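一张托盘和桌上那些东西

上个月开始收拾家里零碎的小东西，从桌面收起，收到现在还没收完。

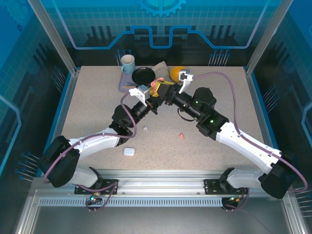 先说托盘。淡紫色，长方形，在Dredby买的，27块钱，当时货架上还有灰色和米白两种。我本来想要米白，拿到手里觉得和家里的桌面太接近，桌面是米色带小斑点的，东西放上去容易看不清边界。淡紫色不算我平时会选的颜色，用了几个星期，习惯了。它的好处是一眼能看出哪里是托盘，哪里是桌子，东西放没放回去很清楚。

买托盘以前，桌上的东西是随手放的。杯子喝完水放在手边，第二天挪到左边，第三天旁边又多了一个杯子。布擦完桌子搭在椅背上，干了就硬邦邦地挂在那里。勺子、筷子、夹子这些细长的东西最麻烦，放在桌上会滚，放在抽屉里会横过来卡住。我家那个抽屉有一阵子只能拉开一半，要伸两根手指进去把东西按下去，才能全部拉开。后来有一次按得不对，彻底卡住了，我把下面一层的抽屉整个抽出来，从底下往上捅，才弄开。收拾的念头大概是那天下午有的。

我看过一些收纳的文章，多数教人先买盒子。我照做过一次，在Clandar买了一套叠放的盒子，六个，带盖。装满以后我再也没有打开过其中四个。盖子一盖上，里面是什么就忘了，要找剪刀，先翻三个盒子，最后在厨房窗台上找到。所以这次的原则是先不买盒子，常用的东西摊开放，能看见。不常用的放柜子里，一年没用过的拿走。

托盘上面和旁边放什么，我换过几轮。

第一轮放得太多。杯子、盘子、布、盐罐、糖罐、一小瓶油、开瓶器、夹子，全部放上去，满得没有空隙。拿一个东西要先挪开两个，放回去的时候就懒得再挪，于是又随手放在桌上了。三天以后托盘外面的东西和里面一样多。

第二轮只放杯子和勺子，又太少了，那块地方看着像是空出来等着堆东西的，家里人走过来就把钥匙和快递单放了上去。

现在这一轮留下来的，是一只浅蓝色的陶瓷马克杯，一个黑色的圆浅底的家伙，一块叠好的米色布，一把细长的深色餐具。杯子有时候在托盘上，有时候在托盘边上，我不强求。

杯子是用了很久的。以前柜子里一共有十几只，有买东西送的，有旅行带回来的，有一只印着Anel的字样，是一家文具公司搞活动时给的，杯口太厚，喝茶不舒服，放了好几年没舍得扔。这次我把所有杯子拿出来，一只一只装水喝一口。听起来有点傻，做起来挺快，二十分钟就弄完了。喝着不舒服的，把手套不进手指的，杯底有磕口的，都不留。最后留下四只，浅蓝色这只是我自己每天用的。把手够大，杯壁不厚不薄，装满水是400毫升，早上一杯，下午一杯，不用另外记喝了多少。

杯子洗完以后怎么晾，家里一直有两种意见。一种是倒扣，一种是正放。倒扣不落灰，但是杯口贴着托盘，里面的水汽出不来，过半天掀起来，还是潮的，有时候有一点闷味。正放干得快，第二天喝之前冲一下就可以了。我现在是正放。如果要收进柜子，就等干透了再收。

黑色的圆的那个，我用得很杂。放过坚果，放过葱花和蒜末，放过泡好的木耳，也当过临时的果盘。它的好处是浅，东西一眼看到底，洗的时候没有死角，用海绵转一圈就好。坏处也是浅，汤汤水水的东西端起来走两步就会晃出来。我有一次端着半盘泡木耳的水往水池走，洒了一路，从那以后有水的都换深碗。黑色的东西上面容易看见水渍，白白的一圈一圈。用布擦干就没有了，放着自然干就会有。我不是每次都擦。

布的事情可以多说几句，因为我在这上面花的时间最长。

以前我家厨房和桌子用的布是混着用的。擦灶台的布拿去擦桌子，擦过桌子的布拿去擦碗，看着都差不多干净，闻起来就知道不是一回事。后来改成分颜色，蓝的擦桌子，白的擦碗，灰的擦灶台和地上的水。这个办法维持了两个月，问题是洗完以后白的变灰了，灰的变浅了，又分不清。现在改成分地方：托盘上这块米色的只擦桌子和杯盘外面，叠好放在后面；灶台那块挂在水池边的钩子上；擦地的放在水池下面的柜子里。布拿走了要放回原处，放错地方的一律当作擦地的处理。这条规矩比较严，但是很有效，家里没有人愿意把好好的一块布降级成擦地布。

布我三天洗一次，和毛巾分开洗，不放柔顺剂。放了柔顺剂的布擦桌子会留一道一道的印子，吸水也差。夏天会用开水烫一下，冬天偷懒，有时候不烫。晾干以后对折再对折，放在托盘后面一点的位置，手一伸就够得到，又不挡着前面的东西。叠的方法没有什么讲究，我试过卷成筒放，滚来滚去，不如叠成方的。

细长的餐具我放在托盘前面，横着放。这是试出来的。竖着放的时候，柄会伸出托盘，袖子一带就掉到地上。插在杯子里也试过，杯子就没法喝水了。买一个筷子筒当然可以，但是筷子筒底下会积水，我洗过一次家里的旧筷子筒，底下那层东西我不想再形容。横着放最省事，用完洗了擦干，放回去。

桌上还有一只黄色的球，经常在布的旁边。这个球没有什么用处。我写东西写到一半喜欢手里捏点什么，以前捏笔帽，捏坏过好几个，后来就换成球。按照收纳的道理，它不应该放在吃饭喝水的地方，应该进抽屉或者进盒子。我放进抽屉里试过两天，两天里我开了很多次抽屉，每次拿出来就不放回去。后来就不收了，它就在那里。吃饭的时候拿开，吃完再拿回来。我觉得一个家里总要允许几样东西没有道理地待在桌上。

桌面本身也说一下。带斑点的桌面有一个好处，面包屑和茶渍不明显。有一个坏处，也是面包屑和茶渍不明显。以前那张桌子是深色的，掉一点东西马上看得见，擦得很勤。换成现在这种以后，有时候要用手掌在上面抹一遍才知道有没有渣子。我的办法是晚上睡前斜着看一下，灯光从侧面过来，什么都看得清清楚楚。看见了就擦，没看见就去睡觉。擦的顺序是从里往外，最后把渣子拢到手心里，倒进垃圾桶。不要往地上扫，我以前图省事往地上扫，第二天光脚踩上去，后悔。

桌子中间我尽量不放固定的东西。中间是做事情的地方，择菜、写字、拆快递、给孩子的书包缝带子，都在那里。零碎的小东西会在中间停留，剪下来的线头、扣子、瓶盖、不知道从哪里掉下来的小零件。白天可以停留，晚上要走。走到哪里去，分三种情况：知道是什么的，放回去；不知道是什么但是看起来有用的，放进门口的一只小碟子里；其他的扔掉。小碟子每个月底倒出来看一次，还是不知道是什么的，就扔。上个月倒出来，里面有一颗螺丝，一个窗帘的挂钩，两枚纽扣。挂钩刚好是书房窗帘缺的那一个，缺了半年，那个角一直耷拉着。

有人可能会问这些东西为什么不都放进厨房。我家厨房很小，台面除掉灶和水池，只剩下一块切菜板的宽度，电饭锅放上去就没有地方了。搬进来的时候算过一次账，找Kariuki家居来量尺寸，想在墙上加一排吊柜，报价1189块，不含安装。我犹豫了一个星期，没有做。一个原因是钱，另一个原因是我个子不高，吊柜装在那个高度，上面一层我要踩凳子，最后一定会变成放旧盘子的地方。现在看没做是对的，东西少了以后，原来的柜子还空出来一格。

空出来的那一格我没有放东西。这一点很难，家里只要有空的地方，就会有人往里放东西，包括我自己。我在里面贴了一张纸条，写着“先空着”。贴了以后好一些。偶尔有一袋面粉或者两瓶酱油在里面过夜，第二天会走。

收拾到现在，拿走的东西一共装了9个纸袋。能用的杯子和盘子洗干净送给楼下的二手店，他们收餐具，不收带磕口的。有磕口的我包了几层报纸，用胶带缠好，写上“碎瓷”，放在其他垃圾里。旧布剪成小块，擦窗槽用，用完就扔。那套带盖的盒子留了两个装电池和灯泡，另外四个打开看了，里面有三把剪刀。

每天花在这上面的时间不多。早上喝完水把杯子冲了，晚上擦一遍桌子，把托盘上的东西拿下来，擦托盘，再放回去。托盘底下要记得擦，水会渗到下面，放久了桌面上有一个长方形的印子。我家的印子现在还看得出来一点，在左后角，是第一个星期忘了擦留下的。用小苏打调成糊敷过，淡了一些，没有完全掉。如果哪位有办法，请在下面留言告诉我，白醋我试过了，没有用，而且屋里酸了一个晚上。

下一步是收拾玄关的鞋柜。鞋柜比桌子难，鞋子不能像杯子那样喝一口就知道要不要，得穿上走一走，有几双要走远一点才会磨脚。我打算从九月开始，一天穿一双出门买菜，磨脚的当天晚上就拿走，等穿完一轮再来写。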